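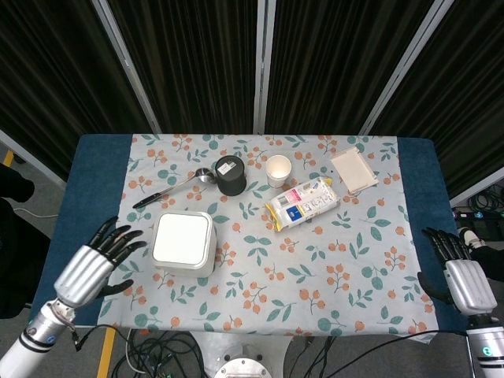 Figure 1. The two-armed robot at the breakfast table, left hand open and right hand resting near the edge of the cloth.

Why did the left hand stop? A report on the grip fault in the Undport table task

Second-year group project, Elthorpe

1. What we were asked to do

The robot in our lab has two arms with a five-part control program called Satska, written by earlier student groups and handed down to us. Our job was to take the table-laying task, which was said to be working, and measure how well it worked. The report we inherited from the last group claims that the task is "reliable in normal use". We could find no definition of normal use anywhere in it, and no table of results either.

We never got as far as measuring reliability in the way we had planned. In March the left hand began to stop partway through a grip, and the rest of the term went on that.

2. The fault

The task has the robot move things about on a laid table: a lidded white container, a spoon, a black canister, a small paper cup, a wrapped bread snack and a flat tray. The positions change between runs. The cloth has a busy pattern of orange berries and green leaves, and we were told that the pattern makes the vision part of the work harder. We return to that claim below.

When the fault happens, the left hand opens, the arm moves to the object and the fingers start to close. Then they stop. The arm carries on with its planned path as if the hand were holding something. With an empty hand this looks silly. With the fingers half closed on a lid it is more serious, as the arm can drag the container sideways and off the table. This happened to us twice.

We logged 1,071 grips with the left hand. The fault occurred in 138 of them. The right hand did 332 grips under the same program and did not show it once. We would not read too much into the comparison, as the right hand was given fewer of the awkward objects.

3. Explanations we were given

The tablecloth. The first idea was that the cameras lost the object against the pattern. We took the cloth off for one session and the fault still occurred. It is true that the vision part sometimes put the cup in the wrong place with the cloth on, but that is a different problem and the log shows it as one. We think the cloth got the blame mainly for being easy to see.

Overheating. The Tjoa handbook, which is the set of notes kept with the robot, says that the hand should be rested if it "behaves oddly". We ran a morning session from a cold start and had the fault on the fourth grip. Resting the hand made no difference that we could find.

The software update. Satska was updated in February and everyone we asked was sure that this was the cause. We put the old version back for a day. The fault was still there.

The cable. A thin black cable hangs from the left wrist. When the wrist turns past a certain angle the cable pulls tight. We checked the wrist angle for every logged fault, and in all but 62 cases it was past that angle. After we had tied the cable with more slack, the fault became much rarer, though it did not go away.

4. What we can and cannot say

The cable is the best explanation we have. It does not cover the 62 cases where the wrist was well within its range, and we are not willing to call those noise. There may be a worn connector inside the wrist cover. We asked to open it and were told to wait until the summer service.

We would also point out that we changed the cable and swept up the floor wiring in the same week. If the power lead under the table had been moving about, we may have fixed that without knowing. We should have done one thing at a time.

5. Safety

The fault itself matters less to us than what the arm does next. The program checks that it has sent the order to close the fingers. It does not check that they have closed. Any cause at all, including ones we have not found, will lead to an arm moving with a grip it has not got.

There are yellow strips on the floor, and the lab rules say people stay behind them while the arms are live. In practice, people step in to straighten objects between runs, and we did it too. The pause between runs is nine seconds and there is no warning sound before the arms start again. On one Thursday a member of our group was still reaching for the spoon when the right arm began to move. The stop button was pressed in time — but it was pressed by someone who happened to be looking.

6. Recommendations

Add a check on finger position before the arm lifts, and halt if it fails.
Replace the timed pause with a button that a person has to press.
Fix the wrist cable properly. Ours is held with tape.
Open the left wrist cover before the next group starts.
Remove the word "reliable" from the inherited report until somebody has tested it.

The first of these is a small change to Satska. We wrote a version of it in the last week, and it halted the arm correctly in the few faults we were able to provoke. It needs far more testing than we gave it. The code and the full grip log are in the project folder at Undport, along with the readings from the day on the old version.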